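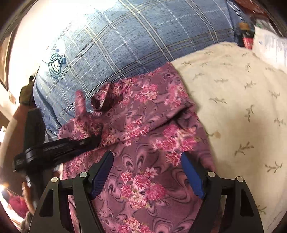
Can you just turn up at the Trutach open day or do you have to book?
Just turn up for the sheds and the shop. The dye house tour is ticketed, free, and the tickets go at the gate from ten. We got there quarter past and got the last slot of the morning.

Trutach Print Works open day, quick write-up before I forget it all

Got the 58 from the station, stops right outside. Don't drive. The lane is narrow and the field they use for parking was already a bog. Gate opened on time, short queue, rubber stamp on the hand, off you go.

First shed is the old block printing tables. Long, padded, the length of a bus at least. A woman in an apron was printing a border and let people have a go on a strip of calico. Mine came out smudged. You have to hit the back of the block with the side of your fist, harder than feels polite, and I was too timid both times. Kids were much better at it.

Then the pattern room, which was my favourite. Drawers and drawers of flower designs on card, some going brown at the corners. They said 857 patterns are catalogued and there is a cupboard still to do. Roses mostly, and a lot of made up flowers that don't grow anywhere. One drawer was all small sprigs for linings. Could have stayed all day but they move you along.

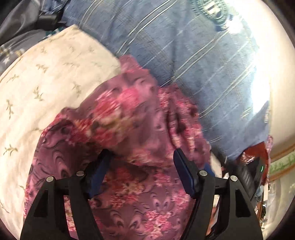
Page last changed 2025-02-11

Dye house next. Hot, loud, smells like wet wool and vinegar. The guide was good but you can't hear a thing past the second vat, so stay near the front. What I did catch — they buy plain cotton from Kikuchi, wash it twice, then it rests overnight before any colour goes near it. Purples are the awkward ones apparently. The shade shifts as it dries and they have to guess a bit. Somebody asked about fading and the answer was keep it out of a south window, same as any print.

Floor is slippy in there. Proper shoes. I saw one poor man in sandals being turned away, in this weather as well.

The finishing shed I only saw for a few minutes as the tour was running over. Big rollers, cloth going through at a walking pace, two people checking it for faults and marking the edge with chalk. Faulty lengths go to the shop as seconds. That was the bit I had come for.

Shop: packed. Seconds are piled on trestles, sold by weight, and you dig. No order to it. People had brought their own bags and clearly knew the drill. Look at both sides before you pay, the fault is sometimes a missed colour you only notice once you get it in daylight. Furnishing weights go early. Dress weights there were still plenty of at two o'clock. Remnants in a seperate bin by the till, fixed price.
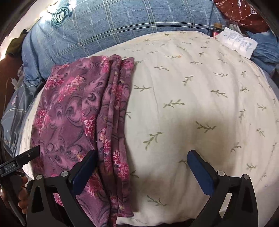

One reader has since emailed to say the seconds at the December open day were better value, with whole bolt ends of curtain weight left over in the afternoon, and that it's worth asking at the till if there is more out the back. She also says the Femanico stall takes cards now. It didn't when I was there, or I was told it didn't, so take some cash and be safe.

Femanico, for anyone who hasn't come across them, do thread and trimmings. They had a stall in the yard with bias binding in every colour and I bought too much. Next to them a weaving group from Pumuvura with two floor looms going, very patient with questions. I wanted to ask about the warp but there was a crowd three deep so gave up.
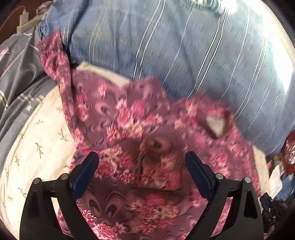
Food was one van and the canteen. Go for the canteen. Cheese pie, beans, big mug of tea, and you get to sit down. Van queue went right across the yard at lunch. Toilets are behind the boiler house, badly signed, follow the wall.

Talk at three in the old drawing office, on how the repeat is worked out so that a pattern joins up with itself. Room holds 200 and it was nearly full. Slides a bit dark. Good talk though, she had a roll of paper and just kept folding it over to show where the edges meet, and it suddenly made sense to me. Ten minutes of questions, mostly wallpaper.

Missed: the engine house (shut for repairs), the second dye house tour, and the shade card display wich was upstairs and I never found the stairs.

Last bus back is ten to six. We ran for it. Next open day should be early summer, date goes up on the works gate and in the library window first, so look there.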